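Section 4. Looking After Your Table Top

Your Puston table top comes to you already finished, so there is nothing you need to do on the first day except wipe off the packing dust and enjoy it. Sooner or later, though, every table that gets properly used (and we do hope yours will be!) picks up a few dull patches and fine scratches, and the steps below will help you freshen it up at home. Set aside a quiet morning for it, and please read the whole section before you open the tin.

Before you begin

You will need the Vamov care kit, a bowl of lukewarm water with a drop of dish soap, two soft cloths and a lamp you can move around. The kit holds a tin of Spanos top-up varnish, a flat brush and two sanding pads, marked 1000 and 3000.

1. Clear the table completely and take off any felt mats or runners.

2. Wipe the top with a damp cloth, always along the grain, then dry it with the second cloth.

3. Set your lamp low at one end of the table and crouch down until you are looking across the surface toward the light. Glare is your friend in this step. A spot that seems perfectly fine from a dining chair may look quite different once the light skims over it, so walk all the way around and look from each side.

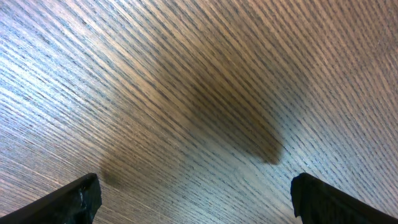 4. Mark any dull or scratched spots with a small piece of painter's tape placed next to them, never on top of them.

Note: Color that seems to change from one end to the other is usually the light, so move the lamp and look again before you decide that something needs fixing. Your own shadow can fool you in the same way.

Smoothing and topping up

5. Rub each marked spot gently with the 1000 pad, following the grain. Five or six light strokes are plenty.

Caution: Do not use the 80 grit paper supplied with our Pulirham bench kits. It is meant for bare, rough lumber and will go straight through the finish on your table.

6. Wipe away the dust and brush on one thin coat of varnish, feathering it out past the edges of the spot. Open a window while you work, and keep the tin away from stoves and candles.

7. Leave it overnight. We know it's tempting to touch it - please don't.

8. Next morning, go over the spot very lightly with the 3000 pad to bring the sheen back in line with the rest of the top.

Wait a full week before you put the mats back or set down anything hot, even on a trivet. For cup rings and candle wax, see Section 5.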